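4.3 Unplanned finger contact in shared-table sorting

The most frequent fault in the Hirstead trials was contact between a lower finger and an object that had not been selected for grasping. Small items were placed on a wooden tabletop between two grippers (Figure 6).

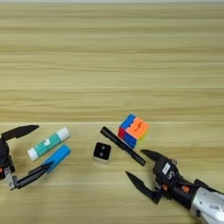

The planner treats each open finger as a thin wedge and ignores its underside. Over 200 runs, 40 ended in a protective stop, nearly all during the final approach. Logged wrist force showed a slow rise before each stop, well under the trip level, so the controller kept closing on a displaced target.

Clearance was tightest with a glue stick, a blue block and a puzzle cube grouped together and a gripper on either side.

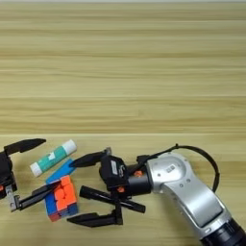

Gergely Rácz objected in review that a lower trip level would only hide the fault, and asked for the finger model to be corrected first. We did so, adding a 2 mm margin to both lower fingers. The trip level was left unchanged.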